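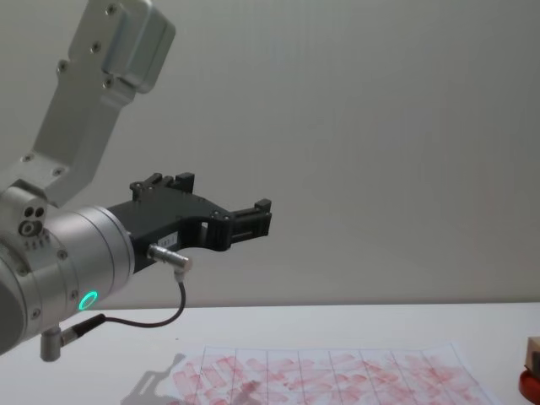
Looking after the stamping cell: what the grid sheets tell us

The two-arm cell at Umcombe has now been through its first full round of upkeep under our own hands, and several readers at the Nidby shop have asked how it went before they take on one of their own. The short answer is that it went fine, took longer than the sales sheet led us to expect, and left me with doubts about a few things that were sold to us as settled.

For anyone who has not been over to see it, the cell has two arms that share one table. The job for this first stretch is plain on purpose: one arm picks up a wooden-handled stamp, and marks go into the cells of a printed sheet. The other arm is meant to hold or shift the sheet when the program calls for it. A person could do this with one hand while drinking coffee. I said so at the time and I'll say it again, but the point of the exercise was to learn how the cell holds its setup over many repeats, and for that a grid and some red ink are cheap and hard to argue with.

What "self-aligning" means in practice

Jodari, who put the cell together for us, describes it as self-aligning. I have asked what the word covers. As far as I can tell it covers the arms knowing where their own joints are, and it stops there. The arms do not know where the table is unless someone teaches them, they do not know where the paper is unless someone puts it in the same spot, and they have no idea at all how a stamp is sitting in the fingers. Those three things account for nearly every bad mark we have had.

So we align it ourselves, at the start of each working week and again after any gripper has been off. The routine we have settled on goes like this.

Park both arms clear of the middle of the table. Wipe the table. It is white and smooth and shows very little, which I count against it, as a smear of clear hand cream once had a sheet sliding for most of a morning.

Lay a fresh grid sheet square to the back edge and bring the left arm down to the first corner at the slowest speed. Our reference height is 200 millimeters above the table, and from there the arm steps down to the paper. Do the same at the far corner. If the two readings disagree, the sheet or the table is off, and the program should be left alone until you know which. The temptation to nudge the numbers until the marks look right is strong. We gave in to it once and spent the rest of the week chasing an error that moved every time the paper did.

Then pick up the stamp and press a short run of marks into the outer cells before touching the middle. The edges show a twist in the grip sooner.

The cable, again

If I were writing this item for people who only had time for one section, it would be this one. The gripper takes its lead from a post on the underside of the wrist. The lead drops in a loop, comes back up, and plugs into the gripper body with a round metal connector. The loop has to be slack or the wrist can't turn. Slack also means it hangs below everything else on that end of the arm, a hand's width from the paper, at exactly the height where things get brushed, snagged and leaned on.

We have had three faults that were reported on the screen as gripper faults. All three were the connector, backed off by part of a turn. The message tells you the gripper has stopped answering, and the handbook then walks you through a gripper reset, a controller restart and a call to the supplier, in that order. Nowhere in those pages does it suggest putting your fingers on the plug. Wuyts, who supplied our replacement lead, were more useful on the phone in five minutes than the handbook had been in an afternoon. Their advice was to seat the connector by hand with the power off, turn the wrist slowly through its whole range with the power still off, and watch the loop the entire time.

We now do that at every check. We also tried a clip to hold the loop closer to the arm, on the theory that less dangling cable means less trouble. It looked tidy. It also put a sharp bend right behind the plug, and the clip came off again within two days. I am told there is a proper routed cable kit. I am also told its price, and I would like to see one survive at somebody else's shop first.

Fingers, screws and the status light

The fingers are checked by hand and by eye. We close them on a strip of paper and pull. If the strip slides out at one end of the closing range and not at the other, the fingers are no longer parallel and the small screws at the base get looked at. We mark those screws with paint pen after tightening so that any turning shows. This costs next to nothing, and I trust it more than the torque log, which records what somebody typed in.

The bolts along the links have not moved at all, and I see no reason to go on checking them weekly, whatever the schedule says. The schedule reads to me like something written for a much heavier machine on a much rougher floor. We have moved those to once a month and written down that we did, so that if I turn out to be wrong there will be a date to blame.

A word on the lights. Each arm carries a small status light, and it is very easy to glance over, see a calm green glow and assume all is well. What the light reports is the state of the arm. It says nothing about whether the stamp is straight, and it was glowing just as calmly during all three of our cable faults. Please don't let new people learn the cell by its lights. 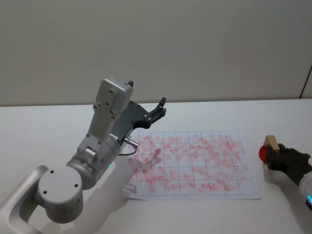
The left arm with its gripper open over the edge of the grid sheet; the right arm has the stamp.

Reading a used sheet

We have kept our used sheets in a folder, and they have been worth more than the run reports. The reports say 1674 presses completed for the period. They say so because the arm reached its pressing position 1674 times. Whether anything worth calling a mark was left behind is a separate matter, and the reports do not pretend to know. Somebody has to pick up the paper and look.

What you get on a used sheet, if you are being fair, is a lot of pinkish-red strokes going in a couple of different directions. Some cells take two or three. On a good sheet of ours they are at least where they belong. On a poor one you start to see slants, and a slant has meant one of two things for us: the stamp turning in the fingers, or the arm starting to lift off sideways before it has finished pressing. To tell them apart, press once, stop, and lift straight up by hand control. A clean print means the lift is to blame. A smeared print means you should look at the grip.

Fading is the other thing to watch, and here I would urge some patience. Our first guess with fading is always ink, because ink is easy. Look at where on the sheet it fades. If the marks get paler with every press, fine, it is ink. If one side of the sheet is always paler no matter what order the cells are filled in, then the height is off on that side and re-inking will only buy you a few good-looking rows. We re-inked for two days before anyone thought to turn the sheet around and run it again.

The longest run we managed without a person stepping in was 930 presses. Jodari would like to quote that figure, and they may, as long as they add that we had spent the previous hour aligning the cell and that the run ended when the stamp tipped over at pick-up.

Which brings me to the handle. The stamp is a block of wood with flat sides, and the fingers hold flat sides well. They hold them well at any angle, too, including the wrong one. If the stamp has been set down slightly turned, the arm will pick it up slightly turned and carry on. We made a small corner stop out of scrap for the stamp to rest against, and it cured more slanted marks than the two software updates put together. I asked why a stop was not supplied. The reply was that the vision option would make one unnecessary. The vision option costs a good deal more than scrap.

Where the time goes

A full check takes us nine steps and most of an hour. The quoted time was fifteen minutes. I believe fifteen minutes is possible for someone who built the cell and finds nothing wrong with it. For planning at Nidby, I would allow the hour, and allow it on a Friday afternoon so that a bad result does not eat the start of the week.

Would I have another? Ask me after the next round. The arms themselves have been steady and I have no complaint about them. My complaint is with everything at the ends of them, where the cable hangs and the fingers meet the wood, and with a handbook that spends forty pages on the parts that don't go wrong.

Used sheets are in the gray folder beside the cell. Please write the date and the arm on the back before adding to it – several already in there have neither, and they are no good to anyone.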